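Subject: Re: [robots-local] Wultel open day, worth the drive?

On June 3:40 pm, the list digest quoted:
> Did anyone make it to the Wultel open day? Is the
> pouring demo any good, or is it just a slide show?

I went, and no slides at all! They had two arms going at a white table, and you could get pretty close.
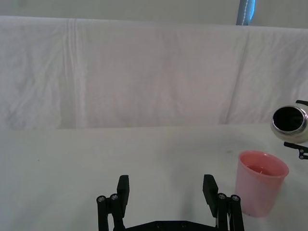
Parking is a pain, so use the Jorow lot (about 40 spaces). The pouring was my favorite – one arm had a metal-rimmed container tipped over a pink cup, with just a little pink liquid in the bottom, and my kid wouldn't budge.

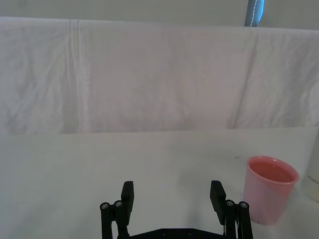

Pink cup, nearly full, next to the open gripper.

They also handed out the Wolleo booklet, all 75 pages of it. I've only read the part on grippers so far. 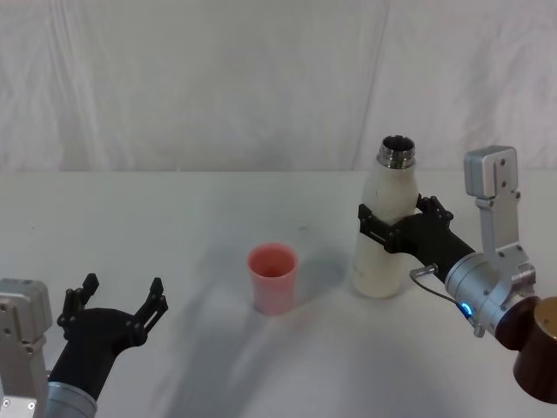 Anyway, I'd go again in the fall, and I can take two people if you don't mind a noisy car.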